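Posted in: Help & Care > Table Linens

Travine Table Linens – questions we get a lot

Last updated 3 Sep 2020

Do you have a store?
Sort of. Front room of the workshop in Dunatdale, open most mornings. Call first, we're sometimes out back with the cutter running and won't hear the door.

What size do I need?
Measure the table. Then add the drop on BOTH sides. People forget the second side every time. For everyday, 8 inches of drop is fine. For a dinner, 12 or so. Floor length only if no one has to sit at it.

My table is an odd size.
We cut to order. Send length, width, and the shape of the corners. Oval is fine. Anything with a leaf in it, send both measurements, leaf in and leaf out. Rosalie Gasser does all the custom work and she will write back if your numbers look funny – please answer her, the order just sits until you do.

Can I return a custom cloth?
No. Sorry. Stock sizes yes, unwashed, with the label still on.

How long does shipping take?
Stock sizes leave in two days. Custom is three weeks, longer in November. If you need it for Thanksgiving order early, last year we had 432 custom orders open at once and some of you were not happy with us. Fair enough.

Cotton or linen?
Cotton is easier. Linen looks better wrinkled. The Barnora line is half and half and it's what we'd pick if you have kids. Coated cloth is a different thing, see below.

Will it shrink?
Cotton up to 5 percent the first wash. We cut for that. Linen is prewashed so hardly any.

Can it go in the dryer?
Low, and take it out a little damp. Then iron it or just smooth it onto the table and leave it. Don't dry the coated ones. Somebody asks every week. Don't.

What about the coated ones then?
Wipe down with a damp rag and a drop of dish soap. No bleach, no scrub pads. Roll it for storage, folding leaves a white line that dosen't come out.

Red wine?
Cold water, right away. Blot from the outside in. No salt, it just sets in the weave and you get a crunchy stain. Theresia Mayrhofer swears by club soda, the rest of us haven't seen any difference.

Candle wax?
Let it get hard, pick it off with a dull knife, then brown paper and a warm iron. Keep moving the paper to a clean spot.

Do you sell to restaurants?
Yes, ten cloths and up. Ask for Declan Catterall, extension 2182. He has the price sheet, the rest of us don't so please dont ask us.

Are the printed ones harder to keep clean?

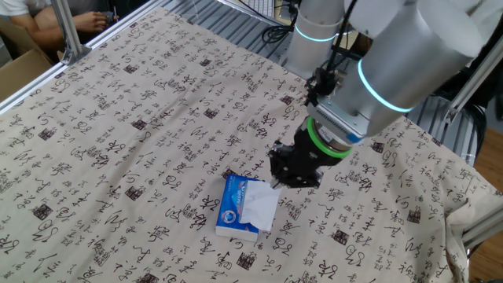

Depends on the background more than the print. Dark ground hides gravy and shows lint. Light ground is the other way around. On a beige cloth with black Chinese calligraphy and the little square seal stamps, a spill near the characters can pass for part of the print for a while, but out on the bare beige you'll spot it quick – good, get it while it's wet. Blot with plain white tissue or a white towel. Colored paper napkins can leave dye behind, and then you have two stains. Wash printed cloths inside out in cold, iron on the back. No soaking overnight.

Travine Table Linens, Dunatdale | Contact | © 2020 | Back to top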